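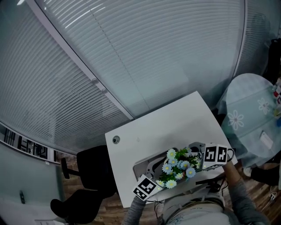 A Saturday at the Mornlow Winter Food Fair

I had been looking forward to this since December, when Shakuntala stuck the flyer on my fridge and told me I was driving. So on Saturday, February 4, 2023, with sleet going sideways across the highway, four of us squeezed into my little car with a stack of empty tubs and two cooler bags, and off we went to Mornlow.

If you've never been, it's held in the old rail sheds behind the station, and you smell it before you see it. Onions, mostly, and something sweet that turned out to be the roasted squash stand right inside the door. Entry was $2, which you get back if you bring your own mug. I had brought my own mug! I then left it in the car, and I was not going back out in that weather.

We started with the soups, because it was eleven in the morning and I was cold to the bone. Babita Kanaujia had a table with three big pots going, and I had the yellow lentil with burnt garlic on top. I could have eaten it all day. She lets the garlic go a good deal darker than I would ever dare, then pulls it off the heat and pours the whole lot, oil and all, over the bowl. I asked her how she knows when to stop and she said, "When you get nervous, wait a bit more." I tried it on Sunday night and got nervous far too early, but it was still good.

Next to her was the Rathore spice stall, where I spent more than I meant to. They grind things while you wait, and the line was long, but everyone in it was chatting and comparing shopping lists so it went by quickly. I came home with coriander seed, black cardamom and a chili powder that smells like raisins. Shakuntala Solanki (she'll be pleased to see her full name on here) bought the same chili powder in a bag the size of a pillow.

The bread demonstration was at noon in the far shed. Wouter Van der Linden bakes dark rye loaves that take the best part of two days, and he talked us through the whole thing with his sleeves rolled up and flour in his eyebrows. There were 40 chairs and every one was taken, so I stood at the back on a crate and saw very well, thank you. He passed the starter around in a jar for us to sniff. Apples and wet wool, I thought. The man beside me said beer.

I did learn something useful, too. I have always sliced my rye the minute I can touch it, and Wouter leaves his wrapped in a cloth until the next day. That explains the gummy middles I've been complaining about for years.

Lunch was a potato pancake from the Trero truck, eaten standing up under the one heater that worked, with sour cream running down my wrist. Then cheese. Eilidh Urquhart makes a small soft goat cheese rolled in ash, and a hard one she ages for 15 months that has those lovely crunchy bits in it. She only had a few rounds of the old one left by the time we got there -- go early if you want it. We bought a wedge between the four of us and argued about the split all the way home.

A few practical things. Parking is free in the station lot but it was full by ten thirty, and we ended up on the hill. Most stalls take cards, the squash people don't. The sheds aren't heated apart from the truck end, so wear the thick socks. There is one bathroom and the line for it is longer than the one at Rathore.

My one regret is the pickle table. I walked past it twice meaning to come back, and when I did there was only a jar of beets left, and a lady with faster hands than mine. The next fair is in spring and I've told the others we're leaving at eight. I'm putting my mug in the car tonight.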